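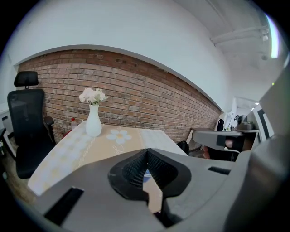
February, notebook, props and publicity for Skernelow

Poster reveal went out at noon, four hours after the distributor said it would. Abla Qaisi had the caption ready since breakfast. I still don't believe in the poster. Three faces floating over a harbour, lots of orange, title in the same thin capitals every thriller has had for years. Yichen Kang wants a second version for the kitchen scenes, something softer and more domestic, and asked for ideas for the background. My vote is a printed tablecloth, beige with pale daisies and a bit of faint handwriting running across it, since it would at least look like a house where somebody lives. Told him so. He said "quaint", which I took as a no, then asked for it in writing, so perhaps a maybe.

Release date. The announcement says "this spring" and nothing else. Panagiotis Theodorakopoulos says the real date is agreed and being held back to build interest. I have heard that about two other pictures and in both cases there was no date. Would like to see it on paper before we print anything with a day on it. Jinlong asked for the standees to be sent to the printer tonight. Not doing that.

Numbers from the reveal, taken at 5 pm off Abla's screen:
2161 likes on the main post
273 comments
13 of the comments mention the story or the director, the rest are hearts, or people asking about the lead's hair

Abla calls this strong. I'd like to know what the Kotard reveal got at the same hour before anyone says strong. She is going to look. Also we don't know how many came from the lead's fan accounts, who would like a photo of a bin if he stood near it.

Motion poster: watched both cuts with Eyvindur Briem. Cut A is the floating faces again, now drifting. Cut B starts on the sea and holds the title back until nearly the end. B is better. Eyvindur prefers A because the faces come up sooner and people scroll past. He may be right about the scrolling but he has no figures for it either. Sound on A is far too loud in the first second, clips on my laptop and on the good speakers. Asked for it to be brought down whichever one we use. File for B has the old spelling of the composer's name, still, after it was flagged last time.

Tagline. Current list:
"Every tide brings something back"
"Some doors open from the sea"
"She knew the water. It knew her."
The third is the one the producers like. I don't think it means anything. The first is fine and sounds like a film I've seen. Panagiotis offered to test them on people at the Ragab screening, but those are all friends of the cast and will say they love everything. If we test, it should be on strangers in a foyer, with the titles taken off. He agreed, without much joy.

The trade story about Proledgate moving its opening to avoid us: three people have sent it to me as good news. Read it again. There's one unnamed source and no quote from Proledgate. It could as easily have come from our side. Please nobody repeat it in a caption. If they really have moved we'll see it in the cinema listings.

Lead's interview is set for 10 am. He has been asked not to give away the brother. He gave away the brother in the last one and it was cut as a favour. Abla is sitting in this time.

To do
- softer poster, rough only, for Yichen. Send the fabric idea in writing as asked
- Kotard figures at the same hour (Abla)
- composer's name on cut B, and check the end card too
- sound down on A
- no standees until there's a date on paper
- ask the printer what a late change costs. Jinlong Ren says nothing, and I doubt that very much

Later, 8.40 pm. Abla found the Kotard post but only with today's totals, so no use for comparing. Ours has slowed down a lot since tea. Eyvindur now thinks B.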